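# Equipment Review: Sosto Remote Teaching Package

The training department at Irnden acquired the Sosto package in March to support its introductory unit on teaching a task to a two-arm robot by remote control. The package has two parts: a pair of hand controllers for the operator, and a simulated practice room in which every exercise is performed before learners are admitted to the physical arms. This review covers the practice room and its recording tools.

The standard exercise presents two arms behind a wooden table, with two trays set on a black mat. The operator guides each gripper separately, and the software records the movement as a demonstration.
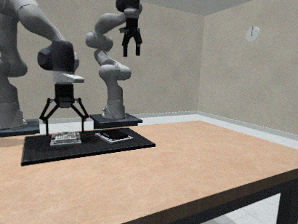 *Nearer gripper open over the left-hand item; second gripper held high.*

Instructors found the controllers easy to introduce. Most learners could bring an open gripper over a chosen item within the first session of 48 minutes. Keeping the idle arm out of the way took longer, and the printed guide gives this subject a single paragraph. The department has written its own handout on the matter.

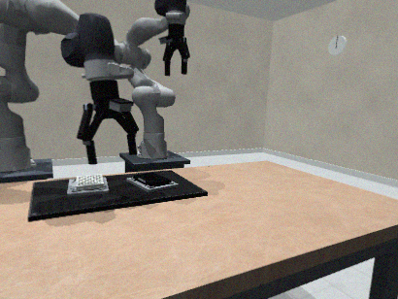 Sketisholm, March

The second site received the package later and ran it under the same lesson plan. Between them, the two sites stored 922 demonstrations, of which 400 were kept for training after review by an instructor. The most frequent ground for rejection was hesitation: an operator who pauses with the fingers open teaches the robot to pause as well. The trimming tool handles the start and end of a recording adequately. It cannot remove a pause from the middle, and the entire demonstration must then be repeated.

The views supplied with the package deserve separate comment. The room view is suited to planning a movement and to explaining it to a group. The close view, with the two fingers entering from either side, is better suited to final alignment. Several learners relied on the shadows on the table to judge height, a habit that instructors should discourage early. Lighting in a real workroom will rarely match.
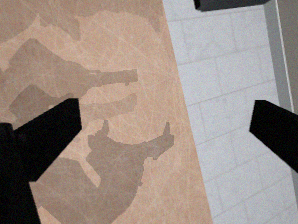

*Close view with the fingers apart over the table edge.*

Switching between views requires a menu. Valderrama, whose older system remains in use at Irnden, places the same function on a foot pedal, and learners who had used both systems preferred the pedal.

The license permits 4000 stored demonstrations per site. This is sufficient for teaching purposes, although a site running several units at once should delete rejected recordings regularly.

**Assessment:** Recommended for introductory instruction in remote teaching. Departments that expect to edit long demonstrations should request a trial of the trimming tool before purchase.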